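I moved to Brisport in November, and the first thing I wanted to cook was my grandmother's lentil soup. I had her recipe on a paper, with her handwriting, and I believed this is enough.

It was not enough. She wrote "one glass of lentils, water until it is good, salt." Which glass? I tried 200 grams of lentils and the soup was so thick that the spoon was standing alone in it. The second time I took more water, and then I had no taste at all.
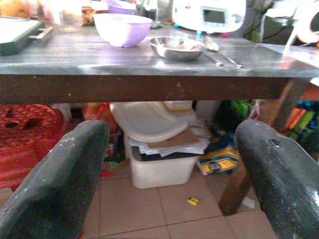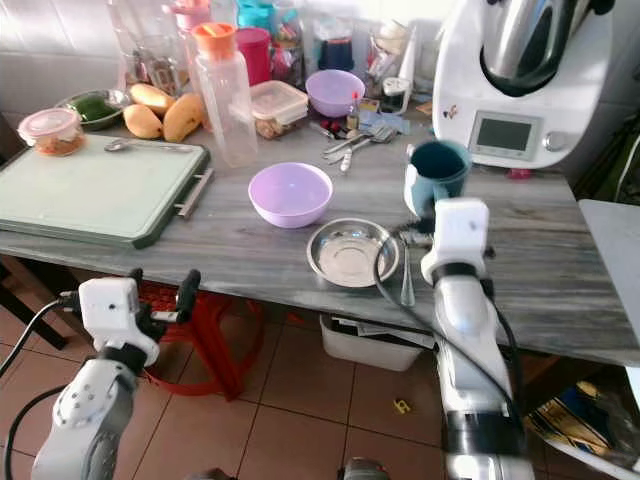 Kenza Bouzid wrote to me that I should stop weighing and start listening, because lentils make a different sound when they need water. I laughed a little when I read this, but in the evening I turned off the radio and stood near the pot. She is right! When there is enough water the sound is soft and low. When there is too little, it becomes short and dry, and you have maybe a minute before it burns.

The onion was my other mistake. I was cooking it for five minutes, and my aunt told me on the phone that my grandmother gave it 30, on a very small fire, before anything else went in the pot. Now I do the same and I read a book next to the stove.

I still don't have the cumin right. The one from the shop on Cherkaoui street is weaker than ours, so next time I will toast the seeds myself.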